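Notes, week 4 – perception for moving heads (L. Rutkowska, stand in for W. Jabłońska, same slides)

Bring the lab sheet from last time. We start where Waldemar stopped: head turns, camera smears, localizer gets lost.

## 1. Blur is not noise

Noise – every pixel wobbles on its own. Blur – neighbors get mixed along the motion direction. Different fix. A median filter does nothing useful here, please stop handing those in.

Rule for the course stack (Jullum):

- gyro rate high -> mark image as low trust, keep it in the log
- feature tracker skips it, arm tracker does not
- after 3 low trust images in a row, fall back to odometry only

Why treat the arms differently? They're bolted to the same body as the camera. If the whole body swings, arms hardly move in the image and the room does. Bedroom run: wall all horizontal streaks, grippers still sharp enough to find the finger edges.

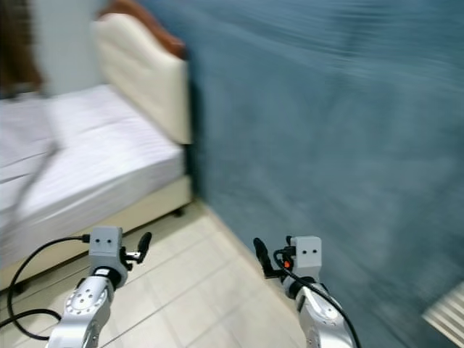

## 2. What to match on

Order of preference when the background is bad:

1. Tile grout lines. Long, straight, repeat – so good for heading, bad for position (every tile looks like the next one).
2. Bed base against floor. Long edge, doesn't get moved much.
3. Wall to floor line, if the baseboard is still readable.
4. Plain wall – skip. Streaks look like edges to the detector and they all agree with eachother, which is worse than no edges at all.

Mask the arms BEFORE you fit lines. Cables too. The Broletti mask only covers the rigid links, it comes from joint angles and knows nothing about a hanging cable. Pad it by 10 pixels and add the cable region by hand for now.

## 3. Gating the planner

Planner (Stelmakh) asks for a pose every 100 ms. Do not hand it a stale one with a fresh timestamp. Last year half the group did this and the base drove happily into a nightstand.

Send: pose, age, trust flag. Planner decides. If trust is low, slow the base, hold the arms, wait.

## Homework

Replay the bedroom log in Trodo, 10 runs, with and without the gyro gate. Plot heading error for both. One page, no screenshots of code. Due before the January lab.

Questions to Lena, room is the same, Waldemar is back after the brake.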